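Orkstead supper club moves to bigger hall

Monday, January 13, 2025

The Orkstead community supper is getting a new home, and there will finally be room for everyone who wants to come! Starting next month, the free monthly meal moves from the old library annex to the Brikonside Hall on the river side of town, where the dining room can seat 400.

The supper began as a pot of soup and a few loaves of bread, and it has grown every season. In November the line for the second sitting went out the door and past the bike racks, and people were still smiling when they got to the front of it.

"We ran out of chairs before we ran out of food, which is a lovely problem to have," said organizer Kamol Ratanaporn, who has cooked at nearly every supper. "Now we can have both – plenty of chairs and plenty of food."

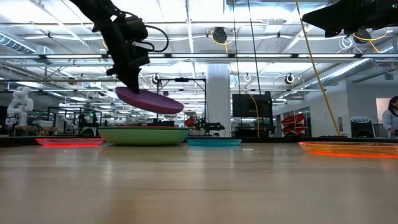 A purple plate over a light wooden tabletop.

The new hall has two kitchens, so hot dishes and desserts can be made at the same time. Ratanaporn is already planning the first menu, with a big squash curry, rice, green beans and his much-loved coconut cake (bring a container, he says, as leftovers always go home with guests). There will be a mild version of the curry for children and anyone else who would like one.

Doors open at 5 p.m., and supper is served until the pans are empty. The Wostirell bus stops right outside, and there is free parking behind the building. The side entrance has a ramp and is the easiest way in with a stroller or wheelchair.

Music is coming back too. The Kong Street fiddlers, who had to squeeze in beside the coat rack at the annex, will have a proper stage this time and have promised a longer set, with dancing once the tables are cleared.

No tickets are needed. Anyone who would like to help cook, serve or wash up can sign their name on the sheet at the library front desk. Cakes and pies from home kitchens are very welcome – please put a note on them listing any nuts.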